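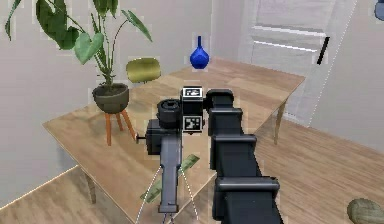
Figure 3. Light wooden table against a pale grey wall, rendered.

Search this journal
Home furnishing > Surfaces > Colour studies

4.2 What people said about the wall

I'll admit I went into this part expecting the floor to do all the work. Wojciech Ostrowski had told me as much over coffee, and his earlier survey for Tinell found that warm floors pulled people's guesses about room size all over the place. So we sent rendered rooms to 176 people, got 139 usable sets back, and asked each person to say how big, how cosy and how bright every room felt. Figure 3 shows a grey wall and a warm plank floor.

The grey came out as the "calm" one, which pleased me, but it was also called dull by up to 30 people, and a few of them were quite rude about it! Cream did better on cosiness and worse on brightness. I still can't explain that second bit - my best guess is that folk read cream as evening light, and we never told them what time of day it was meant to be.

We wrote down nearly 3000 comments by hand (never again) and sorted them using the Semwal headings, with two changes. I dropped "tidiness" as a heading and split "warmth" into colour and comfort, the way Hillis does it. Ostrowski thinks the split muddies things. We went back and forth on it for most of March and in the end I kept it, so the scores in the next table can't be set straight beside his.

12 shares | 4 comments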